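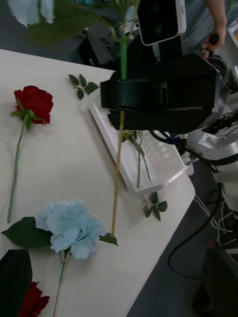
How long does it take to learn to arrange flowers? Hiyori Chiba reckons you can pick up the basics in a weekend, then spend years unlearning the urge to cram everything in.

I met Hiyori at her studio in Lendotham, up a flight of stairs so steep I had to stop halfway (she bounded ahead with two mugs of tea). She only works with artificial flowers now, and I'll admit I went in a bit of a snob about it.

"Everyone thinks of their nan's dusty bathroom," she said, laughing. "Mine too! But I had hay fever so bad I was sneezing into the bouquets."

She spent 26 months in a fresh flower shop in Retow before she quit. Her first paying customer was Kusum Srivastava, who wanted centrepieces for her daughter's wedding that October and didn't want to be up at four in the morning doing them. Hiyori made 60 of them in her garage. Kusum still has one on the hall table, and rang me later to tell me its favourite spot is out of the afternoon sun.

I asked about fading, because my own fake peonies have gone a sad sort of grey. "Window sill?" she asked. Yep. She keeps hers well back from the glass and dusts them with a soft makeup brush, or a hair dryer on cool if she's in a hurry.

And the colour? "Pick one loud thing and let the rest be quiet. I'll fight anyone on that."

Her classes run on Saturday mornings and cost $80, materials included. I've put my name down for the next one, and the peonies are coming with me.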